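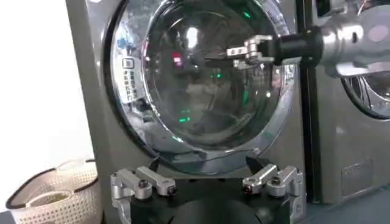
Raed Ghanem told us over the noise that a front loader uses so little water you wonder where it goes, and that his mother still doesn't believe her towels are clean. I wrote that down because it was the last plain sentence I got at the Wallthorpe laundry open day. The rest was brochure talk.

**Wallthorpe, Dec 17, 2018**

The invitation promised "a day in the life of your wash." It was an afternoon, and the coffee had gone by the time we were let in. Still, I buy appliances for a small apartment block and two of our dryers are on their last legs, so I went.

The front loaders are what they want you to look at. Silver-gray body, a fat chrome ring around the door, smoked glass that bulges out at you. It's a handsome door. It is also so dark that I couldn't say much about what was behind it, and I do like to see my wash. Chrome that shiny will show every thumb. Our tenants have a lot of thumbs. There is small print running down the left of the ring, and I couldn't read a word of it. If it tells you how to get the door open when the power fails, it ought to be bigger.

### The talk

Mesfin Birhane gave the talk on detergent. He was good, mostly. His point was that people use far too much soap and then blame the machine for the smell. I believe that. I believe it less when the same man ends by selling Skornumine, a concentrate that comes in a bottle with a cap the size of a soup cup. If I'm supposed to use less, why the big cap? He said the line inside the cap is what matters. I asked to see the line. It was there, just about.

Then came Zerudel, a rinse program that is meant to save a whole cycle. The slide said 1065 households had tried it and were happy. Happy compared with what? I asked how long they'd had it and was told the details were in the folder. The folder has a picture of a meadow and a price list.

### What I'd pass on

- Leave the door open a crack after the last load. Both speakers said so, and it costs nothing.
- Wipe the fold of the rubber seal. Ours are disgusting, I checked when I got home.
- Ask what a new seal costs before you ask what the washer costs. I got two answers, one from the desk and one from the Qudah parts list, and they weren't close.

The service contract runs 5 years, or 8 if you pay up front. Drain pumps are covered. Door glass isn't.

They hold another one in spring. I've put in for a quote on 6 machines, with the seals listed separately.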